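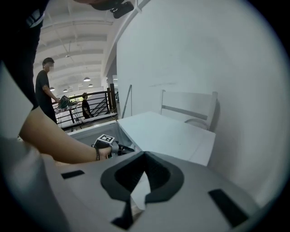
Hand-held gripper, light grey body with black finger mount

Home scale and surgery scale disagree when weighing a cat

Posted by Elaine Coutinho, 2022-02-03

I have a twelve-year-old neutered female with early kidney disease. The vet at Rokwood wants her weight logged at home between visits, as she lost condition over the winter and they would like to see the trend before changing her diet. I bought an Ekach flat-platform scale for the purpose. It has a display resolution of 5 g and a hold function.

My problem is repeatability. This morning she read 3853 on one attempt, although I don't see how a display with that resolution can show such a figure, so the last digits may be an average produced by the hold function. Other attempts in the same session differed by up to 80 g. The surgery scale gave a lower figure than any of mine when she was last in, but that was in September and I can't compare directly.

The scale sits on a thin carpet in the spare room. She is weighed in a cardboard tray, and I press tare with the tray in place. She doesn't stay still for long.

Is this spread normal for a live animal, or should the scale go back? And should I be correcting my figures to match the surgery?

Bittencourt
Move it off the carpet first. These platforms have a load cell or a strain gauge under each foot, and a soft floor lets the base plate touch the pile and carry part of the load. A tiled or concrete floor is best. If the floorboards flex, put a paving slab under it.

Check the scale separately from the cat. Take something of stable mass, such as a sealed bag of rice or a full bottle of water, and weigh it in the tray, in the middle and then near each corner. If the readings agree to within a division or so, the scale is fine and the spread comes from the animal. If one corner is well off, return it.

The odd last digit is most likely what you suspect. Many hold functions sample for a few seconds and display the mean, and some makers don't round it back to the stated division. I would write down the figure to the nearest 10 g and ignore the rest.

On correcting to match the surgery: don't. An offset between two scales is of no interest for a trend as long as each scale is consistent. Keep your own series and let the practice keep theirs. If they want to link the two, take your scale in at the next appointment and weigh her on both within a few minutes.

Other sources of variation, largest first in my experience: food and water taken in, full or empty bladder, and bowel contents. A cat with kidney disease drinks more and passes more, so the bladder can account for a good part of what you are seeing from one day to the next. It won't explain differences within one session – that will be movement, or the carpet.

For the procedure, weigh before breakfast and after she has used the litter tray. Re-zero before each attempt. Take 3 readings and record the middle one. Once a week is plenty unless the vet has asked for more. If the weekly figures keep falling, or she goes off her food, ring the practice and don't wait for the next visit.

drerutby_cats
Mine never sat still either. I weigh the carrier empty, then the carrier with him in it, and subtract. Works on any scale as long as the total isn't over the limit.

Elaine Coutinho
Moved it to the kitchen tiles and tried a bag of rice. Centre and corners all agree, so the scale is staying. I will use the carrier and write to the practice about a side-by-side weighing.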